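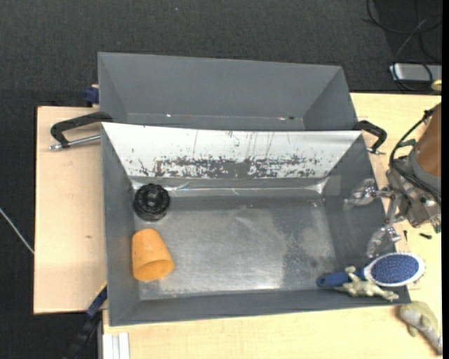 ## 4.2 Clearing cluttered bins near the walls

**Figure 3.** Fixed-camera view of the two-bin workspace during a front-bin trial. A hairbrush lies across the edge of the bin, and an orange cup is on its side against the left wall.

We evaluate the Skarkilov grasp selector on the task of emptying one bin into a second bin placed directly behind it. The two bins are clamped to the table so that contact with a wall does not shift them between attempts. A single fixed camera provides the only visual input. The same view is used for training and evaluation, and the bin corners are registered once at the start of each session.

The training set contains 300 episodes collected by teleoperation. Evaluation uses 72 trials per method, with the object set and the starting layouts held constant across methods. A trial ends when the front bin is empty, when an object leaves the reachable area, or when the policy proposes no grasp above threshold for three consecutive frames. Objects that come to rest on the table outside the bin are scored as drops and are not returned.

We compare against two baselines. Boychuk ranks grasps by local surface geometry and has no term for wall clearance. Wikent adds a fixed margin that rejects any grasp whose closing path passes too close to a wall. Both use the same motion planner and gripper as our method.

The fixed margin is the main limit on Wikent. Objects in a rear corner, such as the round black object in Figure 3, fall inside the margin from most approach angles, and the trial often ends with them still in place. Boychuk does attempt these grasps, but the fingers frequently meet the wall before closing. Our selector completed 22 more trials than Wikent under the same stopping rule.

Objects resting across a wall are a separate case. The hairbrush in Figure 3 has its handle inside the bin and its head over the tabletop, with a toy animal partly overlapping the handle. A mask restricted to the bin interior keeps only the handle, and the resulting grasp is far from the center of mass. We therefore extend the mask past the rim and let the selector score the whole object. This change adds false candidates on clamp parts, which we remove with a static background mask computed before the objects are placed.

Surface finish also affects the results. The back inner wall of the front bin is much lighter than the side walls, and the strip along its lower edge produces bright reflections at both corners. Without augmentation, the segmentation network from Tredia labeled these reflections as small objects. Random brightness patches applied during training reduced the error but did not remove it. The remaining cases are discussed in Section 5.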